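Hafstein Long Slot Toaster: my review after one winter and spring

I bought the Hafstein toaster in the autumn, when our old one began to burn everything on one side only. We are two persons at home, me and my daughter Jade, and we eat toast almost every morning and sometimes also in the evening with soup. I think this is enough use to write a fair review. I paid for it myself, in the Gandov shop near the train station, and the shop does not know I am writing.

First, what it is. It is a toaster with two long slots and a brushed metal body. The power is 1450 watts by the label. There are 8 levels of browning, a button for frozen bread, a button to stop, and a crumb tray that comes out at the back. The cable is 50 centimeters, and this is my first complaint. For our kitchen it is too short. The outlet is behind the bread box, so the toaster must stand always on the same piece of counter, and I can only turn it diagonally to reach the lever. If your outlet is far away, please measure before you buy.

Now the toasting. Level 3 is right for ordinary white bread from a bag. Level 5 is right for the dark rye that I buy on Thursday at the market, which is heavy and a little wet inside. I have never used levels 7 and 8 on purpose. Jade used level 8 one time and we had to open the windows. The color is even from the left to the right, and also from the top to the bottom if the slice is not taller than the slot. With tall slices from a round loaf, the top edge stays pale and I must turn the bread and toast it again at level 1. I don't consider this a serious fault, but with the Jorkeck toaster of my sister I don't need to do it.

The slots are wide enough for a thick slice cut by hand. Inside there are thin metal guides which close a little when you press down the lever, so a thin slice also stands straight and does not lean on one side. This part is very well made. What I don't like is that small pieces, like the end of a loaf, go down very deep and the lever does not lift them high enough. I take them with wooden tongs. Please do not use a fork, and pull out the plug first.

One slot or two? The instructions say that you can toast in only one slot, and I do this often when Jade sleeps late. The single slice comes out a bit darker on the inner side than when both slots are full. I go down one level and then it is good.

Cleaning is easy on the outside. The brushed metal does not show fingers very much, but the shiny rim around the openings shows everything, every drop and every crumb. I wipe it with a soft cloth and a little vinegar. I tried once a cleaning cream and I was sorry, because it left a cloudy place near the lever. The crumb tray is a different matter. It holds well, but it has a sharp corner, and it must go back perfectly straight or it sticks. I empty it each weekend over the sink.

About the space: it is a long appliance, longer than I thought from the box. We have a small counter with another big metal appliance on it, and the cutting board must also find its place. I first put the toaster along the wall, but then the warm air goes up on the shelf with the tea, and I did not like that. Standing diagonally it takes more room, and it is more comfortable for the hand.

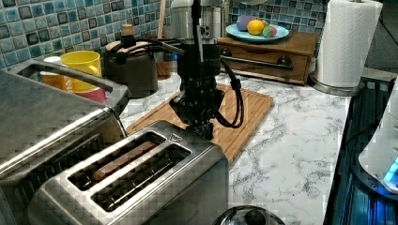
One slice in the left slot, the right one free, with the cutting board behind.

The noise is small. There is a click at the start and a louder click at the end, and no beep, for which I am grateful at 6 in the morning. The lever needs some force in the first weeks and becomes softer later.

I compared the price with two others before buying. The Trarketti with the same number of slots was more expensive and had a longer cable and a lid for the dust. The Jorkeck was cheaper, but its slots are shorter and my rye bread does not fit without cutting.

Good: even color, wide slots, strong guides, quiet.
Less good: short cable, small pieces stay down, sharp corner on the crumb tray.

I give it four stars of five. With a longer cable I would give four and a half. In May I wrote to Hafstein to ask if they sell the crumb tray separately, and they answered yes, but I have not ordered it yet.

Liette Zacharias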